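Plegado de cajas con dos brazos: notas de la segunda ronda

Seguimos con la tarea de la caja para el trabajo de la asignatura. En la entrada anterior quedó resuelta la calibración de las muñecas; ahora toca el plegado.
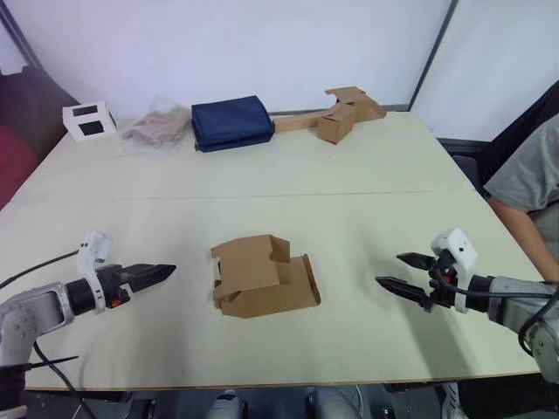 El problema principal sigue siendo el orden de las solapas. Si el brazo izquierdo presiona antes de que el derecho haya sujetado el borde opuesto, la caja gira sobre la mesa y la trayectoria deja de servir. Hemos separado la secuencia en 6 fases, con una condición de paso entre cada una. La más delicada es la tercera: la pinza derecha se aproxima abierta y la izquierda empuja cerrada, usando la punta como dedo.

Entre todos los del grupo llevamos grabadas casi 455 demostraciones. Descartamos las que superan los 40 segundos, que suelen incluir correcciones del operador y ensucian el entrenamiento. Con el resto, la política Prollen (así se llama nuestra rama del código) termina el plegado en 30 de cada 100 intentos. Poco, pero en octubre no terminaba ninguno.

El cartón influye más de lo previsto. El de Cotance recupera la forma al soltarlo; el de Kamley marca bien el pliegue, aunque se ablanda tras varios usos y hay que retirarlo.

Pendiente para la próxima sesión: bajar la velocidad de aproximación, repetir la tercera fase con cajas nuevas y preparar la memoria para el concurso Nakajima, cuyo plazo se cierra en diciembre.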